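# Tesmont Jaunzems 2: generador de demostraciones en simulación

Versión evaluada: la de septiembre, en una estación con una sola GPU. El paquete genera episodios de manipulación para entrenar políticas por imitación. Incluye teleoperación, variación automática de fondos y exportación al formato Trornora.

**Instalación.** Sin incidencias, salvo una dependencia de compilación que el manual omite. El primer arranque tarda bastante – precompila todos los materiales.

**Recogida.** Grabamos 1.339 episodios de una única tarea: introducir la pinza en un recipiente abierto. Tras el filtrado quedaron 685. La mayor parte de los descartes corresponde a penetraciones entre el dedo y la pared del recipiente, que el motor de contacto no señala en el momento; hay que detectarlas después, con un script propio.

**Variación visual.** Es el punto fuerte. Los fondos interiores tienen detalle suficiente y las sombras siguen al brazo con coherencia. La distorsión de lente se configura por cámara.

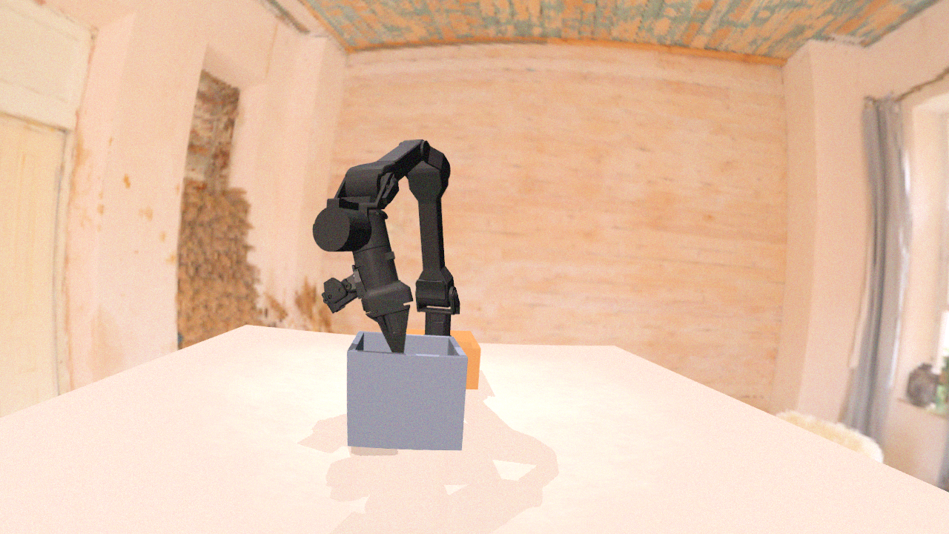
*Brazo con la pinza en la boca del recipiente gris azulado; fondo de paredes desgastadas.*

**Exportación.** Correcta, pero lenta. En 113 episodios las marcas de tiempo salieron desplazadas un paso y hubo que reexportarlos.

**Valoración.** Recomendable para tareas de contacto simple. Para inserciones con holgura pequeña seguimos usando Steltotari, con peor imagen y mejor física.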